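**Unit 2 - Reviewing a gripper kit: the Rullow hand tool**

Please read the product sheet from Zunlow before the exercise. The kit is rented for 14 days, and Florian Fuchs keeps the spare fingers.
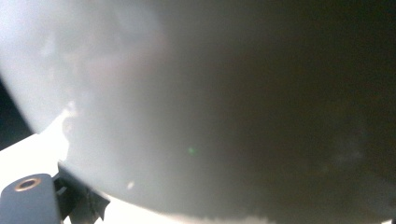 Judge the kit first by its fingers, as these wear out soonest. Write down how each one is fastened. The grey finger has a brass-coloured ring around a dark hole in its upper face - compare this with the drawing on the sheet.

Task: write 45 lines on whether you would rent or buy.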